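About Us – Nillik Alterations & Mending

Small shop, two fitting rooms, a lot of thread. We fix clothes.
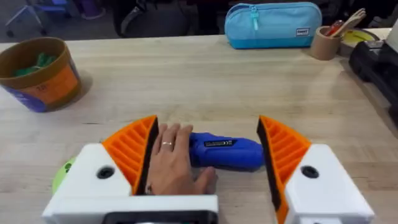
Hems mostly. Also zippers, linings, torn pockets, moth holes, waistbands that got tight over the winter, waistbands that got loose over the summer. Coats a specialty. Leather sometimes, ask first. No shoes, no bags with wheels, no tents (we did one tent, it took up the whole back room for nine days, no more tents).

How we started. A single rented counter inside Lallard Dry Cleaners on the corner of Aravska Street, one machine, one lamp, a coffee can of buttons. People dropped off shirts for pressing and saw the sign. Then more people. Within a year the line for the mending counter was getting in the way of the line for the cleaning, and Lallard very kindly told us to go find our own place. Which we did, four doors down, the old Szewczyk bakery. The floor still slopes toward where the ovens were. Pins roll that way. If you drop something in fitting room two, check the back corner.

We kept the Szewczyk name over the side door, partly out of respect and partly becuase it is carved in stone and we'd need a permit. We do not sell rolls. People ask every week.

What we do now. Last year we took in a little over 4,000 pieces, which sounds like a lot until you see October. October is coats. Everybody pulls theirs out of the closet the same morning and finds the same broken zipper. If yours can be brought in before then, please, bring it in August, we will love you for it.

Turnaround. Plain hems 48 hours. Zippers up to a week, longer if we have to order the color. Wedding and formal wear by appointment only, and we want to see you twice, in the shoes you'll wear. Bring the shoes. Different shoes the second time means starting over and yes we charge for that.

Prices. A basic pants hem is $28 with the lining, less without. Full coat reline starts at $82 and goes up depending on the fabric and how many inside pockets you want. We'll tell you the price before we cut anything. If the repair costs more than the thing is worth we'll tell you that too, and then you can decide – plenty of people go ahead anyway, it was their dad's jacket, fine by us.

Visible mending. We get asked for this more and more. Patches, darning in a contrasting color, stitching that's meant to show. Took us a while to come around, we were trained to hide everything. Now a couple of us like it better than the invisible kind. Samples in the binder by the register, you can flip through while you wait.

Things we ask. Wash it first. Empty the pockets, all of them, we have an entire drawer of keys and one retainer. Write your phone number so a person can read it. Pick up within 60 days or it goes in the donation box, we do call first, more than once.

Saturday mornings there's a beginner class at the big table. Six seats. Sewing on a button, fixing a hem, threading a machine without swearing. Bring something of your own to work on, an old pair of jeans is ideal. Sign up at the counter, we don't do it by phone anymore after the double booking.

Are we hiring? Usually, a bit, ahead of the fall. You should be able to set a sleeve. Come in with somthing you made, skip the resume.

Page updated 5 Dec 2018. Holiday hours are taped to the door.

Comments

coatperson: Relined my gray wool in the spring, still perfect. They talked me into a third inside pocket and I use it every day.

hemline_h: do you take curtains? long ones, four panels

Nillik front desk: Curtains yes, panels up to nine feet. Measure twice pls.

m.t.: I miss the bakery but you folks are ok. Poppy seed rolls would not hurt business, just saying

Contact: at the counter or by phone during shop hours | © 2018 Nillik Alterations & Mending | Back to top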